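Festutcombe Community Forum
Facilities and Materials > Early Learning Room

Topic: Maple board as a work surface for the shape blocks
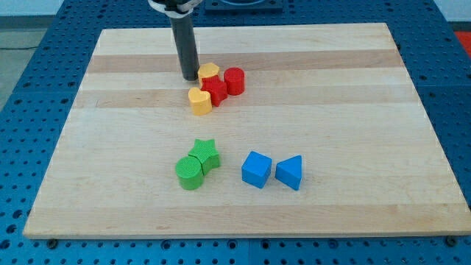 Maple board on the blue pegboard table, with yellow and red blocks toward the back.

Posted by w_ledesma
Members are asked to comment on the proposed change to the block station. At present the shape blocks are placed directly on the pegboard tables. Small pieces tip when they are set over a hole, and the children become frustrated. I propose that each station receive one large cutting board of the type shown, in pale maple. Red and yellow stand out well against it. The board would remain on the table during the session and be stored upright on the shelf by the sink afterward.
The room budget allows 400 dollars for surfaces this term.
Wenceslao Ledesma, Room Coordinator

Posted by ymedrano
Thank you for the proposal. I support it in principle. I would ask that the purchase be limited to boards with rounded corners, as on this one. The boards we had in the former annex had square corners and were the subject of 11 entries in the incident book.

Posted by Dulce Gallegos
I must register an objection. A cutting board is kitchen equipment, and the cleaning schedule treats it as such. Once it is placed in the Early Learning Room, staff will not know whether it should be oiled, washed or wiped. The kitchen has also lost two boards to this room before, and neither was returned in usable condition. I would prefer felt mats.

Posted by w_ledesma
In reply to Dulce Gallegos: the boards would be marked on the underside with the room number and would not enter the kitchen. Felt mats were tried in December. The cylinders did not stand reliably on them.

Posted by c.huerta
The cylinders stood adequately on the felt when the mats were laid flat. They had been stored rolled. I raised this at the time.
On the question of color, I agree with Mr. Ledesma. The yellow pieces are easily seen on light wood, although I would expect a child to have more difficulty with yellow than with red where the strips of the board are darker – the honey-toned ones in particular. A plain white tray would avoid this.

Posted by ymedrano
A white tray produces glare under the ceiling lights in that room. Ms. Huerta may wish to visit during a morning session.

Posted by c.huerta
I have visited during a morning session.

Posted by bmaldonado
Moderator's note: members are reminded to address the proposal.
For the record, two suppliers have been consulted. Trovimby quotes 51 dollars per maple board, delivered. Ferri offers a similar size in beech and has not yet confirmed a price. Either would take about three weeks.
Berenice Maldonado, Purchasing

Posted by Dulce Gallegos
If the boards are purchased, I request written care instructions before they are put into use – a damp cloth only, no soaking, and no use of the kitchen dishwasher. With that condition I withdraw my objection. I still consider the mats a sound choice.

Posted by w_ledesma
The condition is accepted. I will post draft instructions in this topic. Comments on the choice between maple and beech may be added until the topic is closed.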